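I've been promising my sister I'd write something about the new job, and since it's June and too hot to be out in the yard, this is as good an evening as any.

The short version is that I spend my days teaching two-armed robots to handle packages. The longer version is that a learning system needs examples, heaps and heaps of them, and somebody has to make every one. When I started, Brenda Haslam sat me down and told me to think of each run as a page in a cookbook (she bakes, so everything is a cookbook). A good page is clear and calm. You go to the bag, you close the fingers, you lift, you let go. If you dither over it, the robot will learn to dither too!

Our task right now is called Mangundap, and don't ask me where the name came from, I've asked twice. It's all soft packages in shiny wrap and clear bins, and I have grown weirdly fond of it. As of this afternoon we have 1,618 runs saved, and 318 of those are mine.
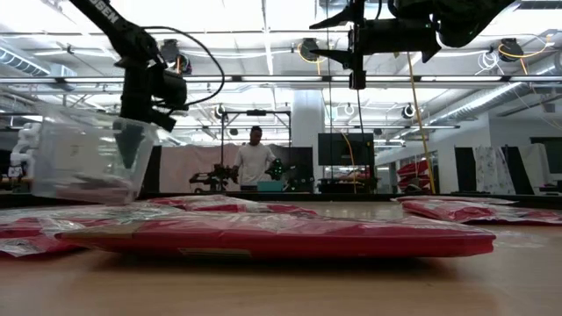 Crinkly plastic is the hard part, I think. It throws the light back at you, it bunches up under the fingers, and two packages lying one over the other can look like a single big one. Tadhg Brennan likes to shuffle everything between runs so no two starts look alike, and I've picked up the habit from him. We toss out the runs where I bump something, though Brenda keeps a few of the clumsy ones if I manage to recover nicely.

Tomorrow I'm down for four hours of it, with a coffee break at 3, and I still need to find my comfortable shoes.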